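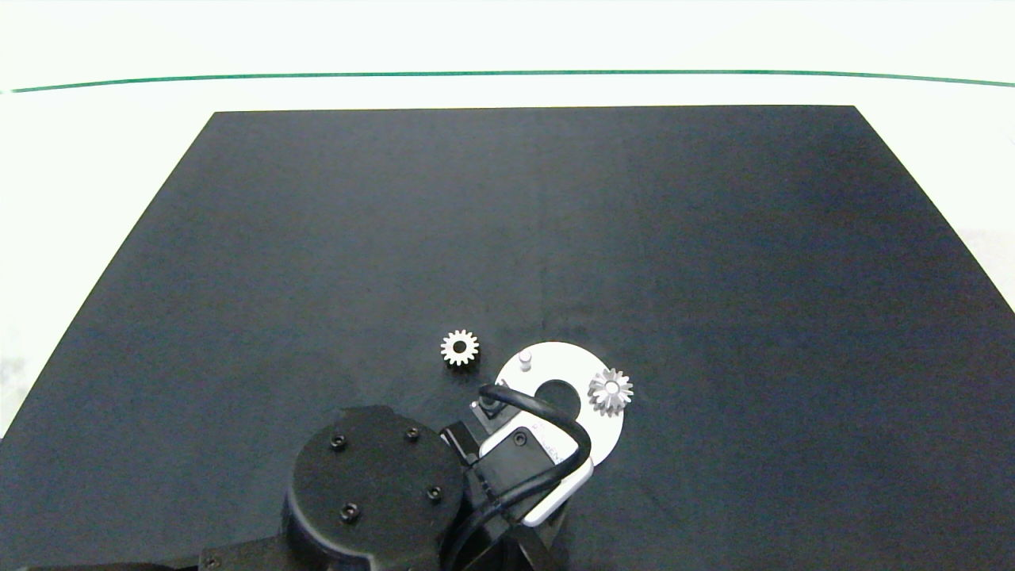

Fig. 9. Gear task, one gear on the white plate and one gear on the black work surface.

9. Gear task: what the arm can do alone, and what it cannot do yet

Many customers of Tavero ask us if the arm can already take over a small chore in the workshop, for example putting gears in their place before assembly. The short answer is: partly. Please read this section before you plan a shift without a person near the cell.

Before you start

1. Clean the black surface with a dry cloth. Lint and metal dust can confuse the search for the gears.
2. Put the white ring plate flat on the surface, with the peg upright.
3. Put the gears down so that they do not touch each other.
4. Move the arm slowly by hand through its full path. Check that no cable pulls tight.
5. Close the guard and choose "Gear task" in the Jistirum menu.

CAUTION: Keep your fingers away from the gripper while the power is on, also when the arm is standing still.

Running the task

6. Start with speed level 1. Stay beside the cell for the first 43 cycles.
7. If a gear is dropped, press Pause and wait until the arm has stopped. Only then open the guard.
8. Write down each stop in the log. The reason is more useful to us than the number.

NOTE: A gear lying flat is the easy case. A gear standing on its edge can roll when the gripper touches it, and the software may then look for it in the old place. Lay it flat by hand and press Resume. 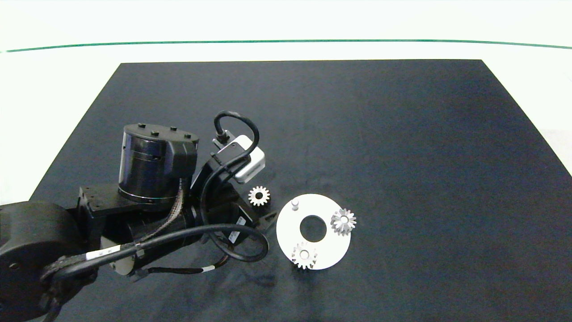 Euan Innes wrote to us after his trial in February that he would trust the arm with the sorting but would not go for lunch while it does the fitting, and that an apprentice is still faster on a mixed tray.

We agree with this for now. In our own test at Thibodeaux we ran 3,065 cycles, and a person had to help in 490 of them. For a shop that makes the same part all day this can be acceptable. For mixed work it is too much - you will spend the saved time walking back to the cell.

After the task

9. Send the arm to the rest position before you switch off.
10. Collect all gears, also from the floor, and compare them with your parts list.
11. Save the log to the Sulenora folder. Logs that are not saved are deleted at the next start.

For household chores such as folding or dishes there is no program in this version. Please do not try to adapt the gear task for them.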